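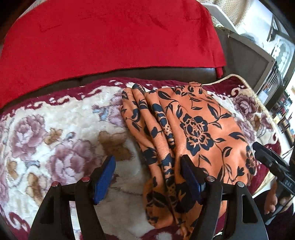 皮沙发上铺的毯子，多久要取下来一次？

每周取下来抖一次，顺便用干布擦一遍皮面。家里有宠物或者小孩常在沙发上吃东西的，隔两三天抖一次。

第四章 座面与靠背的铺盖
适用于Munberg真皮沙发Isitz系列
本章修订日期：2023年4月7日

4.1 开始之前

本章说明怎样在皮沙发上铺毯子、搭盖布，以及平时怎样整理、清洗和收存。沙发本体的组装见第二章，皮面护理剂的用法见第三章。新沙发到家后先通风几天再铺毯子，皮面上如果贴有运输保护膜，要全部撕干净，缝线凹处的残膜也要挑出来。

铺盖分三层：

垫层：直接贴着皮面的一层，素色、薄、不掉色，用来防滑和吸汗。
座毯：铺在座面上的厚毯，绒面朝上。平时坐的就是这一层。
搭毯和盖布：搭毯搭在靠背上，冬天可以拉下来盖腿。盖布是一块长条的印花布，放在座毯上面，吃东西或者抱宠物时摊开用，脏了单独洗。

三层可以只用其中一两层。夏天多数人家只留垫层和盖布，天冷了再把座毯铺回来。绒毯颜色不必成套，红丝绒的搭毯配玫瑰花的座毯，上面再放一块橙底蓝花的布，都可以。要紧的是深色织物第一次使用前必须试过掉色，方法见4.2。

需要准备的东西：

垫层一块，座毯一块，搭毯一块，盖布按需要
干的软布两块，其中一块要白色
软毛刷或带毛刷头的吸尘器
卷尺
Kalholm泡棉塞条（随沙发附送，装在说明书袋里；丢失可凭部件号918补购）

注意：不要用别针、图钉或双面胶固定毯子。针孔在皮面上无法修复，胶痕要用溶剂才能去掉，溶剂会伤涂层。

4.2 试掉色

红色、酒红色、藏青色和黑色的织物都要试，旧的也要试。浅色皮沙发的用户不要跳过这一节。

1. 把白布的一角用清水浸湿，拧到不滴水。
2. 选毯子背面靠边的位置，用湿布按住，来回擦一会儿。
3. 看白布。没有颜色，可以使用。
4. 换一处再擦，这次选滚边或印花颜色最深的地方。滚边常常和毯身用的是两种布，一种不掉色，另一种未必。
5. 白布上有颜色的，先按标签单独洗一遍，晾干后重新试。
6. 洗过以后仍然掉色的，不要直接接触皮面，下面一定要有垫层。

注意：皮面染上颜色以后，不要用酒精、洗甲水或牙膏擦。用第三章里的中性清洁剂轻擦，擦不掉就停下，联系售后。

4.3 量尺寸

毯子太大，会堆在座面和靠背交接的地方，坐下去时往前滑；太小，边角露不住皮面，几天就歪了。

1. 量座面的宽度，从左扶手内侧到右扶手内侧。
2. 量座面的深度，从靠背缝线到座面前沿，再往下量到希望毯子垂下来的位置。
3. 在深度上加出塞边的余量。Isitz系列的座缝深，余量留22厘米。
4. 量靠背，从座缝往上，翻过靠背顶，再到背后希望搭到的位置。
5. 带厚绒的毯子多留一点，洗过以后会略微收紧。

盖布不需要塞边，宽度有70厘米就够一个人坐。家里两个人并排坐的，可以备两块，各铺各的，洗的时候也方便轮换。

4.4 铺垫层

1. 用干软布把座面和靠背擦一遍，从靠背顶往下擦，最后擦座缝。座缝里的碎屑用毛刷扫出来，或者用吸尘器的毛刷头吸。
2. 等皮面完全干了再铺。刚上过护理剂的，隔一夜。
3. 垫层对准座面中线放下，先铺后沿，再拉前沿。
4. 用手掌从中间向两边抹平。垫层下面有折痕的话，坐久了会在皮面上压出印子，所以这一步慢一点。
5. 把后沿推进座缝。手掌立起来，小指一侧朝下，沿着座缝一段一段往里压。
6. 带滚边或编绳边的垫层，边条留在外面，不要塞进缝里。编绳硬，长期夹在座缝中会磨皮。

提示：垫层边缘如果在座毯下面拱起一道棱，多半是边条叠在了扶手根部。把垫层往中间收一点，让边条躺在座面平的地方。

4.5 铺座毯

1. 把座毯在别处摊开，分清正反和上下。四周带花边的毯子，看边上的图案；没有花边的，看花枝的朝向。
2. 用手顺着绒毛摸一下，顺滑的方向朝前。这样坐下和站起来时毯子不容易往前跑。
3. 从靠背一侧开始放。花边要露出来的，花边对齐座缝，不塞；不在意花边的，按4.4第5步塞进座缝。
4. 选择塞边的，把Kalholm塞条压在毯子上面一起推进座缝，推到从正面看不见为止。选择露出花边的，跳过这一步。
5. 拉前沿。两手分开抓住前面两个角，同时往前带，力气要小。一边一边地拉，毯子会斜。
6. 整理扶手根部。多出来的部分向下折，压在毯子自己的下面，折一次就好，折多了坐着硌。
7. 坐上去，左右挪一挪，站起来看后沿有没有退出来。退出来的补塞一次。

厚绒毯铺好的头几天会掉浮毛，属正常情况。用吸尘器吸两次以后会明显减少。一直掉的，检查是不是洗涤时用了热水或者烘干过度。

注意：电热毯、电热坐垫不得铺在座毯和皮面之间。皮面受热不均会发硬开裂，由此造成的损坏不在保修范围内。

4.6 搭靠背

丝绒搭毯容易留折痕，刚从包装里拿出来时常带着叠压的方印。挂在椅背或晾衣杆上一两天，多数折印自己会松开。急用的，可以在背面用蒸汽熨斗隔空喷一下，熨斗底板不要碰到绒面。

1. 把搭毯纵向对折或者展开，看沙发的宽度决定。单人位对折，多人位展开。
2. 站在沙发后面操作。先把毯子整个搭过靠背顶，让前后垂下的长度差不多。
3. 后面的人拉住不动，前面的人往下顺到需要的高度。一个人操作时，后面用沙发靠墙夹住也可以。
4. 搭毯下沿停在座缝上方，留出一条皮面，不要盖到座缝里去。下沿压进座缝的搭毯，一靠就会被扯下来。
5. 侧边自然垂成一道竖褶就行，不用拉平。
6. 用手背顺着绒毛方向轻扫一遍。绒毛倒向不同，看上去颜色会深浅不一，扫过以后就均匀了。

提示：沙发晒得到太阳的，每个月把搭毯前后调换一次。红色和紫色的丝绒见光褪得快，长期不动，靠窗那一段会先变浅。露在外面的皮面和盖住的皮面，日子长了颜色也会有差别，换季时可以把铺盖全部撤掉几天。

4.7 盖布的用法

盖布铺在最上面，换得最勤。棉布、混纺布都可以，印花深一些的耐脏。

铺开使用：
1. 从常坐的一侧开始，把布摊在座毯上，花朝上。
2. 一头盖过座面前沿，另一头到座缝前面为止。
3. 布面抹平即可，不塞边，不压条。

临时收起：
1. 抓住布的一侧，来回折成几道竖褶，像折扇子那样。
2. 折好的褶子推到一边，留在座毯上。下次用时拉住外面那一层，一扯就开。
3. 布上有碎屑的，先四角兜起来，拿到垃圾桶或者阳台上抖，再折。

长期不用的盖布不要一直堆在座毯上。厚绒被压着的地方会倒伏，要刷很久才能起来。

4.8 每天和每周的整理

每天睡前：
1. 把滑下来的搭毯重新搭好。
2. 座毯前沿往回推，后沿用手摸一遍。
3. 盖布抖过以后折好。

每周：
1. 从上往下依次取下盖布、搭毯、座毯、垫层。
2. 座毯拿到室外，两个人各抓两个角抖。抖不动的厚毯，搭在晾衣杆上用手拍。
3. 吸座缝。塞条取出来擦一下，看有没有变形。
4. 干布擦皮面。
5. 按4.4到4.6重新铺好。座毯可以掉头，让前后磨损匀一些。花边只有一侧好看的毯子不掉头也行。

4.9 洗涤和晾晒

以毯子自带的标签为准，标签看不清时按下面做。

垫层：机洗，冷水，可以和浅色衣物一起。
座毯：单独机洗，装网袋，选轻柔程序。洗衣机装不下的送洗衣店，不要硬塞。
丝绒搭毯：手洗或干洗。手洗时只按压，不搓不拧，用大毛巾卷起来吸水。
盖布：机洗。深色印花的前两次单独洗。

洗涤剂用中性的，绒毯不加柔顺剂。柔顺剂会让绒毛粘在一起，座毯也会变滑。

晾的时候绒面朝里，搭在粗一点的杆子上，或者两根杆子并着搭，中间留空。半干时取下来抖一次，再翻个面继续晾。全部干透才能铺回皮沙发。用手捏滚边和缝线最厚的地方，这两处干得最慢。

注意：潮湿的织物盖在皮面上，一夜就可能起霉点。梅雨季节宁可让沙发空着，等毯子干透。

4.10 换季收存

1. 洗净、晾透，散尽热气再叠。
2. 丝绒搭毯用卷的，绒面朝外，中间放一个纸筒或者卷起的旧毛巾。
3. 座毯可以叠，折数越少越好。放在柜子里时在最上面，不压别的东西。
4. 不要抽真空。厚绒抽过以后很难完全恢复。
5. 樟脑丸装在纸袋里，不直接碰到织物。塑料塞条与樟脑丸分开放。
6. 塞条和备用盖布收在一起，明年好找。

4.11 常见情况

毯子总往前滑
先看绒毛方向，再看垫层是不是太光。绸缎面的垫层不适合皮沙发，换成棉的或背面带防滑点的。防滑点须为硅胶材质，橡胶材质的会在皮面上留下黄印。

座毯中间起一道横褶
后沿塞得太多。把塞条取出来，毯子放出一点，重新塞。

坐下有沙沙的声音
检查皮面上的保护膜是否撕净，再看垫层是不是带防水膜。防水垫可以用，但不能长期铺着不动，皮面需要透气。

绒面被饮料打湿
马上把三层都揭开，先擦皮面，再处理毯子。用干布按压吸水，不要来回擦。含糖的饮料要用清水再按一遍。

绒毛压倒了起不来
隔着一点距离喷蒸汽，趁绒毛还软，用软毛刷逆着刷一遍，再顺着刷一遍。刷完晾干，晾干之前不要坐。

搭毯在皮面上留下红色或其他颜色的印子
停止使用该搭毯，按4.2重新试掉色。皮面的处理见第三章“染色”一节。拍照时带上印子和毯子标签，售后需要这两样来判断。

4.12 补购部件

塞条每包2根，部件号918，只用于Isitz系列。旧款沙发座缝较浅，请在订购前核对沙发底部标签上的系列名。垫层、座毯、搭毯和盖布不属于沙发部件，可以自行选购，尺寸按4.3量取。

皮面划伤、缝线开裂和扶手松动的处理见第五章。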